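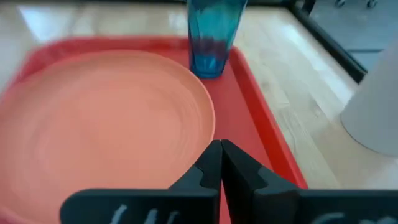 The salmon plate on the red tray, with the blue cup in the corner.

I wrote in March that I was going to get rid of most of our plates, and a few people asked what happened. We got rid of most of our plates. The shelf over the sink now has four of the salmon ones on it and a stack of bowls, and the rest went to my sister's church sale in two boxes.

I kept the salmon ones for their size. They're big enough for pasta with salad next to it, and they have a matte surface with faint rings going around it, which hides scratches better than the shiny white set did. The white set was from Costa, the discount place out past the highway, and it showed every knife mark after a year. The salmon plates came from Ilse Baumgart when she moved to a smaller apartment. She had them for a long time before that and never told me what she paid.

The tray is newer. We don't have a dining table anymore, only the wooden one by the window where I also work, so at six in the evening somebody has to move the laptop and the mail. With a tray I can set up a whole dinner on the counter and carry it over in one trip. I bought two of them. The red is very red, more than it looked online, and next to the plate it makes the plate look almost pink. My husband doesn't like the combination. I got used to it.

What I wanted was a tray with a real lip. The old one was flat at the edges and I lost a glass off it in the hallway. On this one the rim is raised and rounded all the way, and there's still a strip of room beside the plate for a fork and a napkin. A tall cup fits in the far corner behind the plate. I put it there out of habit now, so my sleeve doesn't catch it when I reach for the salt.

The blue cups are plastic and I have no complaints about them. We used to have glass ones for every day and plastic for the porch, and now it's plastic for everything unless we have company. The flat panels on the sides make them easy to hold with wet hands.

Next is the drawer with the lids. I have been putting it off because half of them don't match anything, and I keep thinking the bottoms will show up. I'm giving it until the end of the month. If anyone nearby wants a muffin pan or a fondue set with one fork missing, leave a comment and I'll put it out on the porch for you.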